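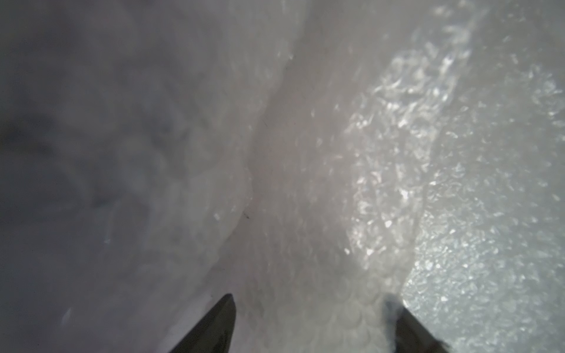
로봇 완충 포장

로봇 완충 포장은 유리잔, 꽃병, 접시처럼 깨지기 쉬운 물건을 에어캡(속칭 뽁뽁이) 같은 완충재로 감싸는 일을 로봇이 맡아 하는 것, 또는 그것을 목표로 하는 연구 분야를 가리킨다. 이삿짐 싸기와 찬장 정리 같은 집안일, 그릇 가게와 물류 작업장의 출고 작업이 모두 여기에 걸쳐 있다. 상자를 접고 테이프를 붙이는 공정은 오래전에 자동화되었지만 모양이 제각각인 물건을 시트로 감싸는 단계는 지금도 대부분 사람 손으로 이루어진다. 조작(manipulation) 연구의 어려운 문제가 한 작업 안에 골고루 들어 있어서, 들여다볼수록 재미있는 분야이기도 하다.

명칭

국내 문헌에서는 '완충 포장 자동화', '취성물 포장', '유연물 감싸기' 등이 섞여 쓰인다. '유연물 감싸기'는 천이나 비닐로 물건을 덮는 작업까지 넓게 포함하고, '완충 포장'은 충격을 흡수하는 재료를 쓸 때로 한정하는 편이다. 현장에서는 그냥 '뽁뽁이 작업'이라고 부르는 경우가 많다.

작업의 구성

사람이 와인잔 하나를 싸는 과정을 나누어 보면 다음과 같다. 시트를 펴고, 잔을 들어 시트의 한쪽 끝에 눕히고, 가장자리를 들어 잔 위로 넘기고, 굴리면서 말고, 남은 양 끝을 안으로 접어 넣는다. 숙련된 사람은 이 단계를 거의 의식하지 않는다. 굴리는 손과 당기는 손이 동시에 움직이며, 시트가 헐거워지면 손끝의 느낌만으로 다시 조인다.

로봇에게는 단계마다 다른 능력이 필요하다. 펴는 단계는 천을 다루는 문제와 닮았고, 눕히는 단계는 전형적인 집기와 놓기(pick and place)이며, 마는 단계는 두 팔의 힘을 서로 맞추는 문제이다. 이 셋을 따로따로 해내는 시스템은 적지 않다. 한 번에 이어서 해내는 시스템은 훨씬 드물고, 바로 그 이음매에서 연구가 가장 활발하다.

어려운 점

첫째는 재료이다. 에어캡은 반투명하고, 조명을 받으면 기포 하나하나가 작은 반사점이 된다. 같은 시트라도 빛을 받는 쪽은 반짝이는 알갱이처럼, 그늘진 쪽은 뿌연 면처럼 보인다. 깊이 카메라는 이런 표면에서 거리를 잘못 읽기 쉽고, 손목에 단 카메라는 시트에 가까이 다가갈수록 배경을 잃어 가장자리가 어디인지 판단할 단서가 줄어든다. 구겨진 시트의 접힌 선을 끝단으로 착각하는 오류는 이 분야에서 아주 흔하다.

둘째는 물건이다. 유리는 투명하고 미끄럽다. 줄무늬가 파인 꽃병은 집게가 닿는 위치에 따라 접촉면이 달라지며, 옆으로 누운 꽃병은 조금만 밀어도 구른다. 와인잔은 받침과 볼의 폭이 다르고 그 사이가 가늘어, 어디를 잡느냐가 뒤따르는 동작을 모두 결정한다. 연구용 물품 중에 플라스틱 와인잔이 종종 끼어 있는데, 형태는 그대로 두면서 파손 걱정 없이 동작을 반복할 수 있어 초기 단계에 알맞다.

셋째는 둘의 관계이다. 감싸기가 시작되면 물건은 시트에 가려진다. 성공 여부도 눈으로만 판정하기 어렵다. 겉보기에는 잘 말린 꾸러미인데 바닥 쪽이 비어 있을 수 있기 때문이다.
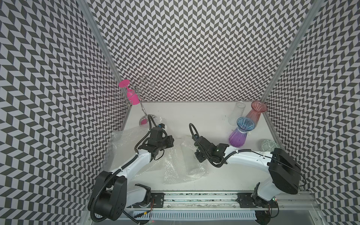
양팔 구성과 작업대

감싸기 연구에는 두 팔을 쓰는 구성이 잘 맞는다. 한 팔이 시트를 붙잡는 동안 다른 팔이 물건을 움직일 수 있고, 한쪽이 놓친 끝단을 다른 쪽이 이어받을 수도 있다. 두 팔을 하나의 레일 위에 나란히 두면 서로의 위치 관계를 잡기 쉽다. 대신 작업대 가운데에서 팔끼리 부딪칠 위험이 커지므로 경로 계획이 중요해진다.

집게의 형태도 논점이다. 끝이 가늘고 단단한 두 손가락 집게는 얇은 시트의 주름을 집는 데 유리하지만 유리 표면에서는 미끄러질 수 있다. 넓고 부드러운 패드는 그 반대이다. 흡착 패드는 평평한 상자에는 훌륭하나 울퉁불퉁한 기포 면에서는 공기가 새기 쉽다. 그래서 손가락 집게에 무른 덧대를 씌우는 절충안이 자주 검토된다.

주요 연구 사례

바라(Bara) 프로젝트는 파르하드 바히디와 쇼샤나 오스트로프스키가 이끄는 양팔 포장 연구이다. 사람이 원격으로 두 팔을 조종한 시연을 모아 동작을 학습시키며, 첫 단계에서 시연 1,000회를 수집하였다. 그중 300회는 시트를 펴는 동작만 담고 있다. 펴기가 엉성하면 뒤의 동작이 아무리 좋아도 꾸러미가 헐거워진다는 것이 두 사람의 판단이었다. 연구진은 집게가 시트를 놓쳤다가 다시 집는 장면도 시연에서 빼지 않았는데, 회복 동작을 따로 프로그래밍하지 않고 배우게 하려는 시도라는 점에서 눈여겨볼 만하다.

브린데티(Brindetti)는 주방용품을 취급하는 작업장에서 진행된 현장 시험의 이름이다. 버나 트랜이 설계한 이 시험은 기계에 모든 일을 맡기지 않고, 로봇이 물건을 시트 위에 올리면 사람이 말아서 마무리하도록 공정을 나누었다. 시험에 쓰인 물품은 300점이었고 머그잔과 작은 접시가 대부분을 차지하였다. 트랜은 보고서에서 로봇이 물건을 늘 같은 방향으로 놓아 주는 것만으로도 작업자의 손목 부담이 줄었다고 적었다. 소박한 결과지만, 완전 자동화 전에도 쓸모가 생길 수 있음을 보여 준 반가운 사례이다.

평가 방법

널리 합의된 평가 기준은 아직 없다. 이브라힘 아폴라비가 제안한 스트릭랜드(Strickland) 척도는 꾸러미를 5단계로 나눈다. 가장 낮은 단계는 시트가 물건에 닿아 있기만 한 상태이고, 가장 높은 단계는 들어서 뒤집어도 풀리지 않으며 노출된 면이 없는 상태이다. 중간 단계의 구분이 채점자에 따라 흔들린다는 지적이 있어, 마커스 에스코베도는 꾸러미를 손으로 눌러 보는 절차를 덧붙이자고 제안하였다. 이 절차를 넣은 개정안에서는 한 시스템이 높은 점수를 받으려면 겉모양과 조임 상태가 모두 좋아야 한다.

걸린 시간을 점수에 넣을지도 의견이 갈린다. 작업장에서는 속도가 곧 비용이지만, 가정에서라면 밤새 천천히 찬장 하나를 싸 놓는 로봇도 충분히 고마운 존재일 수 있다.

현재 수준과 전망

원통형에 가까운 물건을 미리 펼쳐 둔 시트 위에서 한 바퀴 마는 정도는 통제된 환경의 연구용 로봇이 도전해 볼 만한 과제이다. 반면 구겨진 시트 더미에서 한 장을 골라 펴고, 처음 보는 꽃병을 집어 빈틈없이 싸는 일은 일반 가정에서 믿고 맡길 단계에 이르지 않았다. 장식 고리가 많은 와인잔 걸이처럼 가지가 뻗은 물건은 더욱 까다롭다. 고리마다 시트가 걸리고, 잔이 매달려 있으면 먼저 빼내는 동작까지 필요하다.

그럼에도 이 분야의 전망을 밝게 보는 연구자가 많다. 빨래 개기와 침대보 정리에서 다듬어진 유연물 조작 기법을 옮겨 올 수 있고, 촉각 센서를 쓰면 가려진 부분의 조임 상태를 짐작할 길도 열린다. 바라 프로젝트는 다음 단계로 크기가 다른 꽃병 여러 점을 한 상자에 나누어 담는 과제를 준비하고 있다. 물건을 싸는 일에 더해 상자 안의 빈 공간을 메울 완충재의 양까지 로봇이 정하게 된다.

같이 보기

유연물 조작
양팔 로봇
원격 조종
모방 학습
완충재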